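Breathing drills on the hill reps - anyone else?

fellsidefi
I've been running with the Plallesgate lot since February and our coach, Arben Golob, has us all doing nose-only breathing for the warm up and the first hill rep. I'm fine on the flat but as soon as the road tips up I feel like I'm drowning! He says give it 24 sessions before I judge it, and I'm on number 18, and I'm still gasping at the postbox like I was on day one. Has anybody here stuck with it long enough to see a change in their times? I don't mean feeling calmer or sleeping better, I mean minutes and seconds.

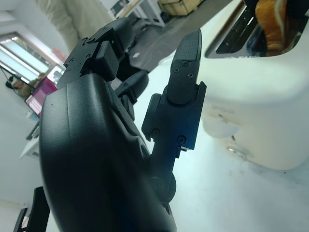

Thumb up, close to.

oldspikes
Did it for a whole winter. My 10k didn't shift by a second. What did shift was how fast I went off at the start, because you simply can't sprint off with your mouth shut, so my last two miles were less of a disaster. Whether that's breathing or just pacing I couldn't tell you.

Quickstep_Jo
I'd say that IS the benefit though. Most club runners do their easy runs far too hard and this puts a lid on it. I use it on easy days and never on hills. Not sure why Arben has you doing it on reps, seems the wrong way round to me.

fellsidefi
He says if you can hold it together on the first rep then the other ones feel roomy. His word! I asked what he meant and he sent me up again.

terry_b
Waste of time, sorry. Your legs want air and your mouth is the bigger hole. I ran for Trorovell Harriers for years and the only breathing advice we ever had was "do some". If you want to get up hills better, run up more hills.

Quickstep_Jo
Terry you say that about everything. You said it about foam rollers and then you bought two.

terry_b
I bought one. The other was a present.

KimieS
Kimie Shimada here, I do the Saturday-league juniors as well as my own running so I've tried this on a lot of reluctant teenagers, and I come down somewhere in the middle. Counting your breath against your steps worked much better for us than the nose thing. In for three steps, out for two on the flat, then in for two and out for one when it gets steep. It gives them something to do with their heads. The nose-only ones mostly just got runny noses and complained (and one of them walked home).

fellsidefi
Ooh, I'll try the counting. Do you start on the flat and change over at the bottom, or wait until you're struggling?

KimieS
Change before the bottom! If you wait until you're puffing you've lost the count already. A good long breath out is the bit people skip, everyone is so busy trying to suck air in.

oldspikes
Seconded on the breathing out. Shoulders down too. I used to have mine up by my ears on anything steeper than a kerb.

marshlander
Bit of a side question but what are people eating before an evening hill session? I've been going straight from work on nothing and I wonder if half my gasping is just being empty. I tried one of those Bellis bars and it sat there like a brick. 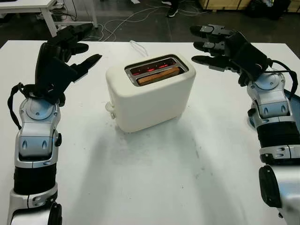 Quickstep_Jo
I wouldn't have anything heavy inside two hours, and I definitely wouldn't try a new bar on a hard night. I get in at half five, we start at seven, and in between I have something plain and a big glass of water. One slice of toast is plenty for me, done pale gold like the one standing up in that toaster, with the back bars still glowing orange behind it, and a scrape of honey if I'm feeling fancy. Two slices and I can feel them on the second rep. My other half has a full tea beforehand and it never bothers him, so you'll have to find your own limit.

terry_b
Banana. Always a banana.

marshlander
Can't stand them. Toast it is then, cheers Jo.

rweyemamu_road
Coming back to the breathing, has Fi been checked for asthma? I live on Rweyemamu Road, right at the top of that hill, and I did 100 reps of it one summer thinking I was just unfit. Went to the surgery about something else, mentioned the wheezing, and came out with an inhaler. I'm not saying that's you! But if it's tight in your chest as well as out of puff, I'd go and ask.

fellsidefi
No tightness or wheezing, just very loud and very slow. Will mention it if I'm in there though, thank you.

oldspikes
Good shout that. I'd see out the 24 as well Fi, you're most of the way there. Then do the same hill with your mouth open and a watch on and you'll have your answer.

terry_b
She'll be quicker with it open.

Quickstep_Jo
Well yes, but is she quicker than she was in February? That's the bit to compare. Did you time any of the early ones?

fellsidefi
Only the very first, and I stopped my watch late because I was holding on to a wall - so I've probably got a few seconds in hand there! Six more to go. Trying Kimie's counting on the later reps tonight and keeping the first one Arben's way so he doesn't shout.

KimieS
Let us know how you get on. Long breath out!

Contact the moderators | Copyright of posts remains with their authors | Back to top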